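The Dingate Library Self-Checkout Kiosk, Reviewed by Someone Who Misses the Stamp

Posted January 31, 2024

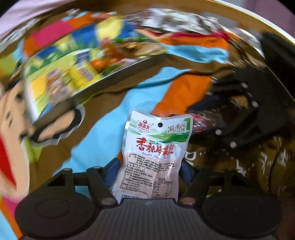 Try returning a book with a cracked spine to it, wrote one reader when I said I'd be reviewing the new kiosk, and then tell me it's progress. I did try. It took the book without a murmur, a courtesy I never got in 12 years of the front desk.

So, the machine. It's a Boker, it stands just inside the door of the Dingate branch where the large-print carousel used to be, and it arrived in September with a ribbon on it. You put your card under the red light, you put your books on the gray shelf, and it reads the whole pile at once. I gave it 9 books, two of them very thin, and it got every one. The old wand at the Jerkau branch would have had me there until lunch.

That's the good part. The screen is another matter. It wants to know if I'd like a receipt, then if I'd like it by email, then if I'm still there. I am still there. I'm 50 and I read slowly, but I do read, and I'd like more than a few seconds to do it before being sent back to the welcome page.

Fines are worse. I owed 50 cents on a Jerkau loan and the kiosk won't take coins, only cards, and it won't take a card for less than a dollar. I am now a debtor with no means of repayment. The woman at the desk wiped it off, so the staff are still better than the equipment.

Holds work nicely if you know the trick, which is to ignore the button marked Holds. Press My Account, scroll down, and there they are. Mine said I was number 244 in line for a gardening book. I assume that's a mistake, but I've seen the yards in Yang Street and people do need help.

Would I use it again? For taking books out, yes, every time. For anything involving money, a question or a wet umbrella, I'll be at the desk with everyone else. Three stars, and a fourth if they put the carousel back.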